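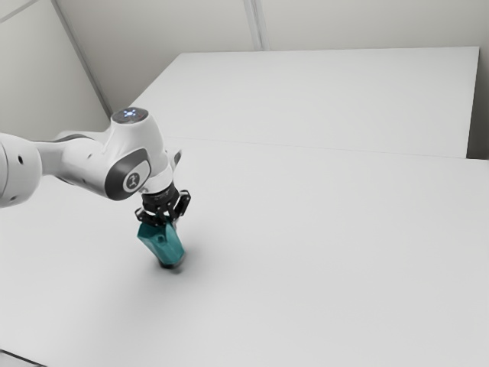 Mystery gripper opening in Kavum, and I'm hoping one of you lot has met it before, as it's been the most absorbing bug I've had all year! We're running a plain pick and place test: pick up the mug, carry it over the table, set it down the right way up, go home. Most runs are lovely. The arm sits there with the teal thing held just clear of the near table, little blue-white light on the wrist, all calm, and you'd bet your lunch on the rest of it. Then on a handful of runs the gripper opens during the carry with no open command anywhere in the log. The planner doesn't notice either. It carries on to the put-down spot, does its careful little lowering move with nothing in its fingers and reports success. I ran 3000 carries over the weekend and got 20 of these. Same arm speed, same mug, same start pose. Controller is our own, gripper model is the Grulel two-finger one, mug mesh is out of the Çetinkaya kitchen pack. Any ideas very welcome, daft ones included.
gantrygoose
Monday, September 23, 2024

Oh I love one of these. First guess, and it's a dull one: your mug. The Çetinkaya meshes are low poly and the fingers are gripping on flat faces that meet at sharp edges. If a pad lands across an edge you get the contact point hopping from one face to the next, the force goes all over the place and the mug squirts out. We had a jug from the same pack that used to leave like a bar of soap. Try swapping it for a plain cylinder and see if the fault goes away.
Pellucid_Pete

Agree with Pete. It's contact. It is always contact.
marl_and_chalk

Don't agree, sorry both. Read the post again, the gripper opens. A mug squirting out leaves you with fingers that shut on thin air, and it doesn't leave you with fingers wide apart. goose, can you log the finger target and the finger position separately? If the target moves, you've been told to open. If only the position moves, something is pushing them.
tuppence

Good call tuppence, doing that now. Pete, I'll do the cylinder run as well, as it's cheap and I'd like to know anyway.

I should say what I mean by open, too, so we're all talking about the same thing: 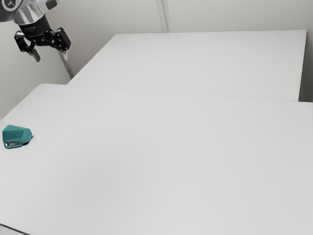 Fingers wide apart, mug on its side on the front table.

Cylinder results: 300 carries, two drops. So it does it with a cylinder too, and I'm letting the mug off. Finger target log is still running.
gantrygoose

Two in 300 is the same sort of rate as before, near enough, so fine, I'll put my soap theory away for now. I'd still fix that mesh, mind. You'll get odd grips off it one day and spend a week blaming something else.
Pellucid_Pete

Can I ask the boring question? Is anybody planning to put this controller on a real arm? A mug in a simulator hitting a simulated table costs you nothing. A gripper that lets go by itself while the planner says "success" is a different matter once there's a person near it, and I'd want the second half of that fixed before you spend another hour on the first.
Dong-hyun Won

Yes, it's meant to go on the arm at Prellthorpe later on. That's been put back until we understand it. And you're right about the planner, I'd got so wrapped up in the drops that I was treating the false success as a side note. It's the worse fault of the two.
gantrygoose

Got it!! Well, got most of it. The finger target moves. It goes to zero for a single tick and then the gripper sits open. Zero on our scale is fully open. So the gripper is doing exactly what it was asked, and I owe the Grulel model an apology.

Where does the zero come from, though? The planner sends targets to the controller as a small message. When a message arrives late, the controller goes to read a buffer that has just been cleared for the next one. It finds a zero, and it passes that zero along as though it were a real target. The arm joints have a sanity check on them (a jump that big gets thrown out and the last good value is held) and the fingers have no check at all. The arm glides on beautifully and the hand lets go.

And the log shows no open command because the log is written on the planner side. The planner never sent one. I'd been staring at the wrong end of the wire for two days and enjoying every minute of it.
gantrygoose

Ha, brilliant. We had the same shape of bug on a conveyor diverter. Zero is a terrible thing to have mean something. Shift your scale so that zero isn't a valid finger target and the whole family of mistakes goes away.
tuppence

What are you going to do when a message is late, then? My vote is hold the last target for a short while, then stop the arm with the grip kept on. Letting go should need somebody to ask for it, and to ask properly.
Tae-yang Seol

Not sure I'd go that far. Keeping the grip on is right for a mug over a table. It's wrong if what you've gripped is somebody's finger. I've seen a gripper that held on through every fault as a matter of policy, and getting it off a glove was no fun. You need a way of opening it by hand that doesn't rely on the controller being well.
Dong-hyun Won

I don't think we're far apart. Hold on a late message, yes, and a separate manual release that works with everything else dead. My objection is to opening being what you get when nothing arrives.
Tae-yang Seol

Then we agree on the late message. I'd still want the grip force to come down while it waits. Full force for as long as the fault lasts is asking for trouble.
Dong-hyun Won

And drop whatever it's carrying when it's something heavy? No thanks. Depends completely on the load.
marl_and_chalk

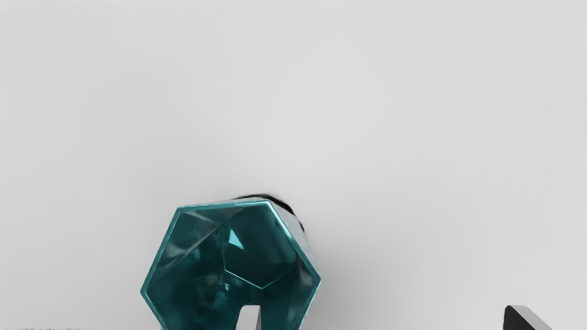
Right, changes so far, and thank you all, this has been a cracking thread. Finger targets now run from a number that isn't zero, and anything outside the range is thrown away. The fingers get the same jump check as the joints. A late message holds the last target, and if nothing good turns up in 200 ms the arm stops where it is with the grip kept on. I've left the force alone for now — Dong-hyun and marl can carry on arguing that one and I'll read every word.

The planner also has to see the fingers stopped short of fully shut, at a width that makes sense for the mug, before it's allowed to start lowering. If the width is wrong it stops and says so. I tested that by forcing a zero in by hand with the new checks switched off, and it caught the empty gripper every time I tried it.

Still to do: log from both ends of the wire, and find out why the messages are late to begin with. I've only dealt with what happens when they are.
gantrygoose

Check whether the late ones line up with the renderer saving pictures. Kavum used to stall the message thread while it wrote to disk, and I don't know if that was ever sorted. I reported it back in May.
tuppence

Ooh. We do save pictures during the carry. Turning that off tonight and running the long batch again.
gantrygoose

Leave the new checks on when you do, please.
Dong-hyun Won

They're on! Only the picture saving goes off. I'll post the numbers when it's finished.
gantrygoose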